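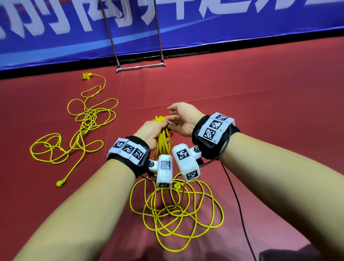 **Ticket 719: hum and crackle on left channel, Stilora desk, live room B**
Opened by: Sơn Trịnh
Priority: high (changed from "whenever", see below)
Status: closed, with grumbling

**Original report**

There is a hum on the left channel. It sits underneath everything, low and steady, like a fridge that has joined the band. Every so often it crackles as well. Boutros are booked in to finish the record and have asked, politely, whether the hum could be on fewer of the songs.

Noticed first on the rough mix of "Bolturen", which is the long one with the bowed bass and the tape loops. For a whole evening we thought it was part of the arrangement. The drummer liked it. It was only when we played back the spoken bit in the middle, with everything else muted, that the fridge came through on its own.

Kit in use:

- Stilora desk, 26 channels, bought second-hand, manual missing
- Cedik preamp, two channels, the grey one with the wobbly left knob
- the usual pair of monitors
- laptop for recording, fan like a hairdryer

**Log**

*Entry 1*

Turned everything off and on again. Hum survived. Wrote this down so that the next person to suggest it can be pointed here.

*Entry 2*

Swapped left and right monitors. Hum stayed on the left side, so the speaker is innocent. Put them back. Knocked one off its stand in the process and caught it with my knee. The knee is not covered by this ticket.

*Entry 3*

Pulled all inputs from the desk. Hum drops by more than half but doesn't go. Pushed them back one at a time with the left fader at its normal place. It returns in full when the Cedik goes in. Crackle returns too, when you breathe near the wobbly knob.

That looks like two faults sharing a channel. I would like it noted that I asked for a new Cedik in July and was told the old one "has character".

*Entry 4*

Opened the Cedik. Cleaned the left pot with contact spray, worked it back and forth until my wrist got bored, left the lid off over lunch. The crackle has gone. The knob still wobbles. I tightened the little nut behind it and now it wobbles with more confidence.

Hum unchanged.

*Entry 5*

Comment from the band, copied from the group chat because it was the only useful thing in there: the hum isn't on the first 3 songs at all. Checked the session files and they're right. "Porchlight", "Salt Year" and the one with no title yet are clean, left and right. Everything tracked after that has it.

Asked what changed between the third song and the fourth. Answers received: nothing; the weather; the singer's haircut; and, eventually, "we moved the synth so Dee could see the clock".

*Entry 6*

The synth. When it was moved it got a new home by the back wall, and with it a new mains socket, on the far side of the room from the one the desk uses. Its audio goes into the Cedik, left side. So we have the desk earthed in one place, the synth earthed in another, and an audio cable politely joining the two. Textbook earth loop. I have drawn it on the whiteboard for anyone who wants it, over the top of the tea rota.

Unplugged the synth's audio lead. Hum falls away to almost nothing. Plugged it back in. Fridge.

*Entry 7*

Ran the synth's power from the same socket bank as the desk. Hum down to a whisper, but the lead had to cross the doorway and the bass player found it with his foot within the hour. Not a long-term answer.

Tried a DI box with the ground lift pressed in instead, synth back on its own socket. Silence. Proper silence, the kind where you can hear the laptop fan and wish you couldn't.

Before anyone asks, NO, we are not taking the earth pin out of the plug. I know your uncle's band did it for years. Lift the ground on the audio side with the box. Leave the mains alone.

*Entry 8*

There was still the leftover hum from Entry 3, the bit that stayed with all inputs out. Very faint, but Boutros do like a quiet passage and it would only come back as another ticket. Followed the left output from the desk to the monitor. The lead had been swapped at some point for an unbalanced one, with a sticker on it saying GOOD. It was running flat alongside the power block for its whole length.

Replaced it with a balanced lead and crossed it over the power at a right angle. Gone. Moved the sticker to the new lead, where it is at last telling the truth.

**What about the recordings?**

Fixing the room does nothing for what's already been recorded, so here is where each song stands.

"Bolturen": spoken section redone in one take, and I think it's better. The first version sounded like somebody reading out a parking notice. The rest of the song is so dense that the hum can stay under it. The drummer has asked for it to be turned up. Declined.

"Lamp Oil": synth part replayed from the saved notes through the DI box, dropped in over the old one. Took ten minutes. The filter sweep at the end was done by hand on the original and can't be repeated exactly, so it comes in a touch later now. The band prefer the old one. The band were told this would happen.

"Harbour Dogs": narrow cut at the hum and the first couple of notes above it. It thinned the bass a little, so I only have it switched on for the intro and the last chorus. If the label's mastering person undoes this, please send them here.

"Second Coat": live take, everyone in the room, synth spilling into all the mics. Left alone. It's a beautiful performance with a fridge on it.

**Follow-up from Sơn, 31st August**

Played the full running order top to bottom on the monitors, then on headphones, then in the van. Hum audible on "Second Coat" if you know about it, which all of you now do. No crackle anywhere. The vinyl run is 500 copies, so please do any further listening before the files go off and not after.

**To do, none of it urgent, all of it ignored last time**

- Label the DI box. It keeps walking off into live room A.
- Bin the unbalanced lead. I've tied a knot in it as a hint.
- Find the Stilora manual. Someone had it when the talkback button was "fixed".
- Put the clock where Dee can see it from the synth's old spot.
- Redraw the tea rota.
- New Cedik. I'll keep asking.

**Comment, added after closing**

> can we reopen this, there's a sort of buzz on the right now

That is the snare wires. Loosen them or play the drum.

Closing again.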